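Candy Sorters and Table Setters Wanted at Neltetti – Part-Time, Starting in May 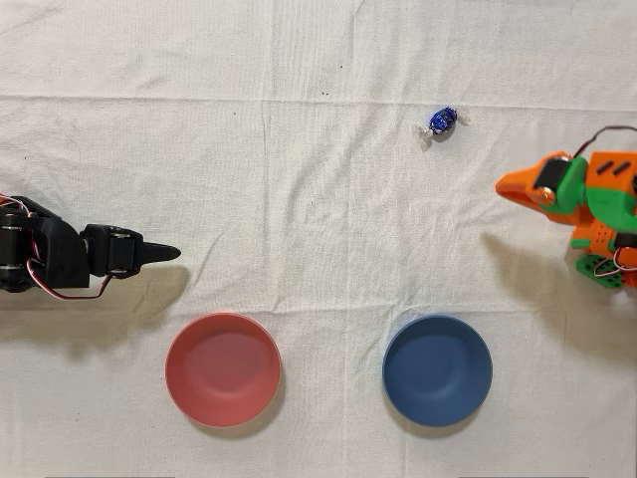

A cloth, two bowls and one wrapped candy on the work surface.

Posted April 22, 2019

Do you like sweets, tidy tables and a bit of quiet company? Neltetti is looking for 2 people to join our sorting and packing room in Skalel, and we would love to hear from you, whether you have done this sort of work before or have only ever sorted the candy jar at your grandmother's house.

We are a small confectionery shop with a back room, and the back room is where most of the day happens. Wrapped candy comes to us by the sack from our supplier in Balum, all flavors mixed together, and it leaves us in gift bags, party boxes and the little favor bowls that people order for weddings, christenings and office parties. Somewhere in between, somebody has to look at every piece, put it with its own kind, set aside the ones with torn wrappers and make the whole thing look like a present. That somebody could be you!

What the work is like

You would start your shift by laying a clean cloth over the table and setting out your bowls. We are fond of our cloths. Candy doesn't skitter off a cloth the way it does off a bare tabletop, and it is much kinder on the ears when you have a big batch to get through. Please don't worry about ironing them. A fold line or two never hurt a caramel, and we would much rather you gave your attention to the wrappers.

After that it is sorting, mostly into bowls, until the batch is done. Then we move on to filling and tying. A standard party box holds 40 pieces and a large one holds 100, and after a week or so your hands will know the rhythm of it. There is also some folding of boxes, some sticking of labels, and a proper clean-up at the end, when the cloths are shaken out and put in the wash and the bowls are rinsed, dried and stacked on the shelf by the sink.

It is calm work for the most part. We do get busy before the holidays and all through wedding season, and in those weeks we ask everyone to be a little flexible – but we don't ask anyone to rush, and we have a radio that everybody gets a turn at choosing.

Who we are hoping to meet

Somebody patient, with clean hands and a good eye, who is comfortable sitting or standing at a table for a couple of hours at a stretch. You should be able to tell colors apart fairly well, as many of our wrappers are close cousins. You should also be able to lift a small sack of candy with help from a coworker. If you have worked in a bakery, a flower shop, a kitchen or a mail room, do tell us, though none of that is required. We will show you how we like things done and you will have someone beside you for your first shifts.

One serious note in the middle of all this: we handle nuts, milk and soy in the same room. The pieces are wrapped, but wrappers do tear, so please think carefully about applying if you have a strong allergy to any of these.

Hours and pay

Both positions are part-time, with morning or afternoon shifts. Tell us which suits you better and we will do our best to fit the schedule around school runs, classes or another job. Pay is hourly and we will go over the rate with you when we first talk, before you spend any time on a visit. You also get a paper bag of odds and ends to take home at the end of the week, and a discount in the shop for you and your household.

How to apply

Drop a short letter through our door at 521 Urquijo Street, Skalel, or bring it to the counter during shop hours. Tell us a little about yourself, when you are free to work and when you could start. A résumé is welcome if you have one handy, but a friendly page in your own handwriting will do just as well. Please include a phone number and a good time to call.

We will be inviting people in for a short trial at the table in early May, with tea or coffee beforehand and plenty of time for questions. The trial is paid at the same rate as a regular shift. Please tie back long hair and leave rings and bracelets at home that day.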